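Questions I get asked about the shoes

I'm Lindalva Pimentel and I run the shop more or less on my own, so when you send a message it's me who answers (usually in the evening, with my tea going cold). The same questions come up a lot, so I've put the answers on one page. If yours isn't on it, just write to me!

Do your shoes come up big or small?

Depends on the style, I'm afraid. The Wesholm lace-up is true to size for nearly everyone. The Rotell ankle boot is a bit snug over the instep, so if you've got high arches or you like thick socks, go up a half. The Stoica sandal runs long - I'm normally a 39 and I wear the 38 in that one.

I'm between sizes. What should I do?

Go up for boots, down for sandals. For the lace-ups I'd take the bigger one and pop an insole in. I sell thin felt ones for this, but any insole you've got at home will do.

How do I measure my feet properly?

Stand on a sheet of paper with your heel against the wall and mark the end of your longest toe (it isn't always the big one). Do both feet and go by the longer. Please do it in the afternoon, after you've been walking about a bit, as feet do swell. Send me the length in centimetres and I'll tell you which size I'd pick.

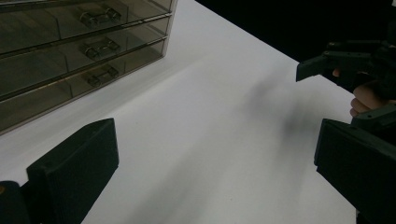 If you'd like me to look at width too, measure straight across the widest part while you're standing up. People often do this one sitting down and then the shoes pinch. I don't stock official wide fittings, but the Wesholm has a roomier toe and I've got plenty of customers with bunions who get on with it very well.

What are they made of?

The Wesholm and the Rotell have leather uppers and leather linings. The Stoica has suede straps and a cork footbed. All the soles are rubber, so they'll grip on a wet pavement, though I wouldn't go up a hill in any of them.

Have you got anything that isn't leather?

Only the canvas slip-on at the moment, style number 2257. It comes in navy and oatmeal. The glue is animal-free as well, I did ask the maker.

Will they need breaking in?

The boots will, yes. Wear them round the house for an hour or so at a time over the first week, and keep them off your longest walking days. The leather on the heel is quite firm to start with and it does soften. If they're still rubbing after a fortnight, tell me, it may be the wrong size after all.

How do I look after them?

Brush off the dirt once it's dry, then a little neutral cream on a soft cloth. I do mine once a month through the winter and hardly at all in summer. Suede only wants a suede brush and a spray before you first go out in them. And please don't dry anything on a radiator! Stuff them with newspaper and leave them in the hall.

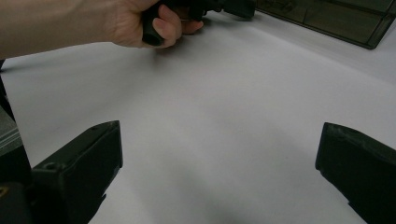 Can I send them back?

Of course. You've got 20 days from when the parcel arrives, as long as they've only been worn indoors on carpet. Put them back in their box, and put that inside another bag or box so the label doesn't go on the shoe box itself. Return postage is yours to pay, but if you're swapping for another size I'll cover sending the new pair out.

How long does delivery take?

I pack every morning and the courier comes at 2, so anything ordered before then normally goes the same day. Parcels to the islands take a few days longer.

When is the Skukthorpe clog coming back?

October, all being well. I've asked for more of the small sizes this time as those went first. The new version is style number 3156 and it has a slightly lower heel, but the fit should be the same. Email me your size and I'll write to you when they land.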